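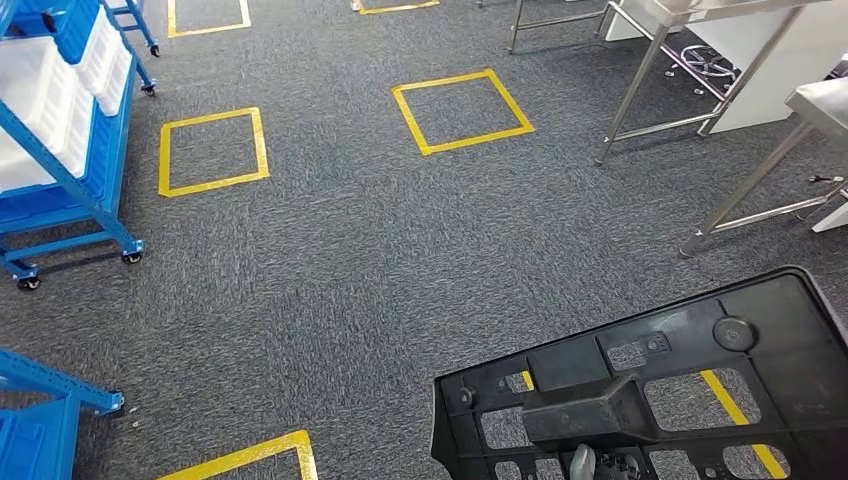

Taped floor squares in the aisle between the bin carts and the steel tables.

Sterkura Floor Placement Kit
Test method, floor materials and analysis software for mobile manipulators

Sterkura is a kit for finding out how much of a manipulation failure comes from where the robot stopped. It is sold by Kananix to labs and integrators that run robots with arms on wheeled bases, indoors, on flat floors. The method behind it was developed at our Pilkington test area and is described below so that you can judge the kit before you order it.

What the kit measures

A mobile robot that picks from a cart or a table makes two errors before its fingers touch anything. The base stops a little off target, and the arm then reaches with its own error on top. Most task logs record a success or a failure and leave the two mixed together. Sterkura separates them by marking stopping places on the floor with tape, surveying the tape once, and measuring the stopped base against it on every trial.

The squares are not all laid parallel to the furniture. In the aisle layout at Pilkington one is slightly askew and another is turned close to a diamond. Turned squares force the base to finish at a heading that doesn't line up with any table edge, and heading error is where most of the bases we have tested do worst.

The Pilkington result

The reference run covers 3000 stops on carpet tile. Each stop was followed by one reach to a bin or a tabletop, using the same arm program throughout. Of those reaches, 633 failed. We then went back through the failures with the floor measurements.

In 74 percent of the failed reaches the base was outside the position or heading limit at the moment the arm started to move. The remaining failures happened with the base inside both limits and were put down to the arm, the hand or the object.

Before the run we expected the split to be close to even. The practical effect for us was that work on the hand was put off and the base controller was retuned first. We can't say that another robot would give the same split. The run used one base, one floor type and one set of furniture, and the kit is meant to give you your own number.

Wrist camera module

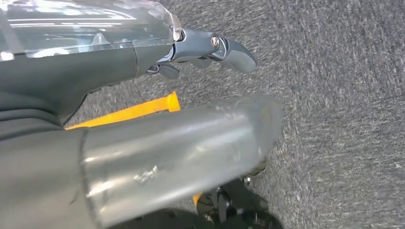 The wrist camera module checks the base measurement from the other end of the robot. It tracks the flecks in the floor surface and estimates how far the wrist has moved relative to the floor while the arm is working, which shows whether the base has rolled or twisted under load. It needs a fair amount of open floor in view, and that is harder to get near wheeled equipment than it sounds. With the hand over the carpet and a metal cylinder very close to the lens, the lower left and center of the view are lost, and an orange-yellow rod behind the cylinder shows only in part. The right half is still all carpet, so there is texture left to track. Shadow is a separate problem. The dark area on the floor by the black wheel and caster assembly would be masked out, as moving shadows can be read as floor motion. The software lets you draw a fixed mask for parts of the robot that always appear in view, and adds its own mask for shadow.

Patterned carpet tile works well. Plain vinyl and polished concrete usually don't have enough detail, and for those floors we supply a printed speckle mat.

How a run is done

Lay the squares using the corner template. Spacing can be loose. What matters is that every corner is surveyed after the tape is down.

Survey the corners with the supplied target and your own laser distance meter or motion capture system. Enter the readings in the Sterkura software, which flags any square that doesn't close.

Place carts and tables along the aisle and lock all casters that have locks. Keep the furniture in one position for the whole run. If a cart is bumped, log it and survey the cart again.

Send the robot to the squares in the order the software gives. The order is shuffled so that the robot approaches each square from more than one direction.

Wait for the base to report that it has stopped, then start the arm program. The software takes the base reading in the gap between the two.

A first run should have at least 30 stops per square. Fewer than that and the heading figures move around too much to be useful.

Software and file format

Results are written in the Werkance log format, one record per stop, with the base reading, the wrist reading if the camera module is fitted, and the outcome of the reach. Werkance files are plain text and can be opened in a spreadsheet. If you already log to Werkance, the Sterkura fields are added to your existing records and nothing is overwritten.

The outcome field has to be filled in by you or by your own success detector. Sterkura does not judge whether a grasp worked.

In the box

Yellow floor-marking tape, low residue
Corner template, folding
Survey target with leveling foot
Printed speckle mat
Software license, one robot
Printed method guide with blank layout sheets

The wrist camera module is ordered separately, with a mounting plate for your arm. Please send the flange drawing with the order.

Limits

The method assumes a flat floor. Ramps, door thresholds and cable covers inside the test area will give wrong readings. It has not been tried outdoors. Legged robots can be measured for position, but the heading figure should be treated with care - the feet settle after the stop is reported.

Tape on carpet tile lifts at the corners under small hard casters. Check it daily during a long run and survey again any square that has been retaped. We lost a block of stops at Pilkington this way and had to repeat them. The repeated stops are the ones in the reference data.

Ordering and support

The reference data from the Pilkington run is included with every license, along with the layout sheets. Kits ordered with a camera module take longer to ship because each mounting plate is cut to order. Replacement tape and speckle mats are kept in stock. Setup questions go to Kananix support through the contact form, and it helps to attach your layout sheet and a short Werkance file.

Page updated 13 July 2022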